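Stitico Bench Gripper
Two-finger gripper for small-parts work at a shared table

Overview Fingers What changes on the bench Ordering

If your people spend their mornings picking up little things and putting them down again, we think you'll like this one a lot. The Stitico is a two-finger gripper for light robot arms, made for sorting, kitting and feeding small parts at an ordinary table. It needs no fenced cell and no special surface (a plain bench is fine), and you can swap the fingers in 4 minutes with one hex key.

The fingers are matte black and taper to a narrow tip, so they can get at a single piece without knocking its neighbors. Each one has a long slot on the inner face and fastens at the base. Wear a pair out, bolt on another!
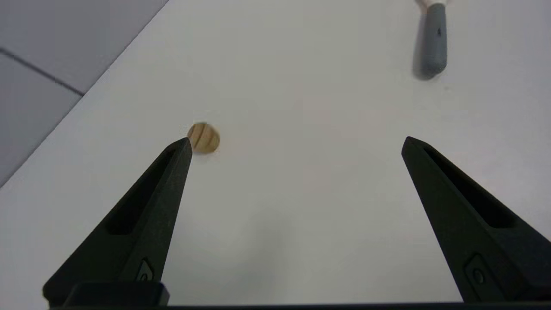 Stitico with fingers open, wooden disc at the left tip.

Dancombe has been running the gripper in its toy and game parts shop since January. Elsa Koivisto leads the packing team there and wasn't sure at first that her crew would want it next to them. These days they argue over who gets to set it up. The arm does the plain picking, and the packers have moved on to checking grain and finish, mixing stains and fixing the odd batches that used to wait until Friday. Same team, same hours, and a lot less sore wrist.

"I used to go home still seeing discs," says Tyyne Väisänen, a packer on the early shift. "Now I teach the thing a new part and go do the work I'm good at."

Teaching is done by hand: move the arm to the part, close the fingers, save. Most people pick it up in one shift, and we love watching that happen.

Weight: 800 g with fingers
Maximum opening: 86 mm
Finger shapes available: 11
Finish: matte black

Spare fingers ship in pairs. Mounting plates for Berisha and Paltex arms are sold separately.

Page updated August 2020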